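3.2 Materials and vessels

The transfer trials reported by Nadar and Pinto used dry granular foods, which settle at a repeatable angle and leave little residue on smooth plastic. We follow their choice of materials with minor changes. Vessels fall into two groups. Open vessels (cups, tall cylinders and shallow bowls) have no closure and are filled by hand before each session. Closed vessels are spice jars with perforated lids, kept in the layout as neighboring objects and never opened during a trial.

Transparent vessels present a known difficulty for fill-level estimation. The wall takes on the color of whatever stands behind or beneath it, and a dark filling can be confused with a dark base when the vessel leans. Annotators in the Plasine study marked the upper surface of the filling by eye and disagreed most often on tilted vessels. We therefore recorded fill level in three classes (empty, partial, full) and recorded tilt as a separate attribute. A vessel was labeled tilted whenever its base did not sit flat, whatever the cause.

The full set contains 3696 labeled views. Of these, 107 were set aside for checking agreement between annotators and 139 were excluded for unreadable fill level. Figure 2 gives two views of clear plastic vessels in the tilted class.

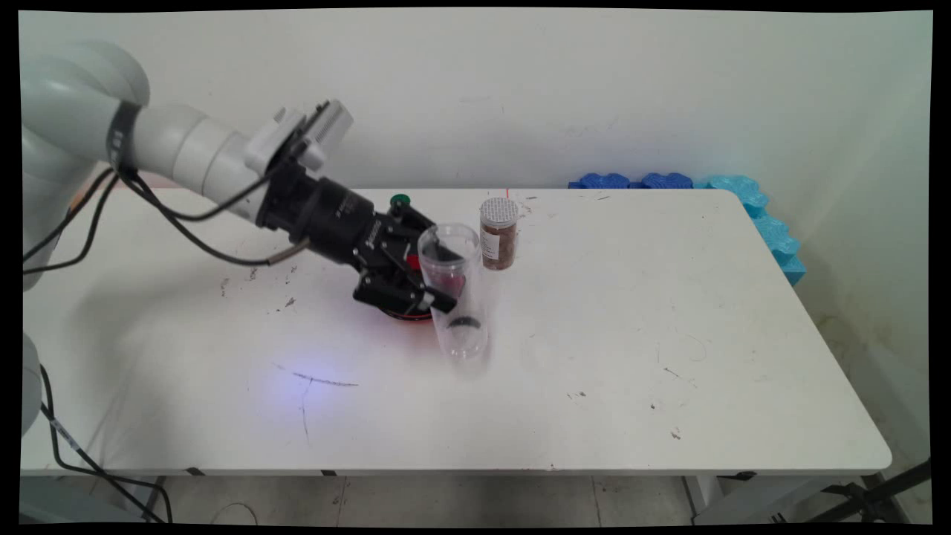
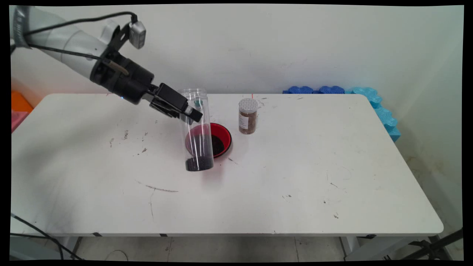
Figure 2. Clear plastic vessels held at a tilt on the white table, each with a shaker-lid jar of brown material to the right.

Annotators worked independently and could not see one another's labels. Disagreements on fill level were settled by a third reader, who was given the two labels without names attached. Tilt labels were not adjudicated; where they differed, the view was kept and marked uncertain. Color was recorded for opaque vessels only. The contents of closed jars were labeled by appearance (brown, dark, pale), as the printed text was too small to be read consistently.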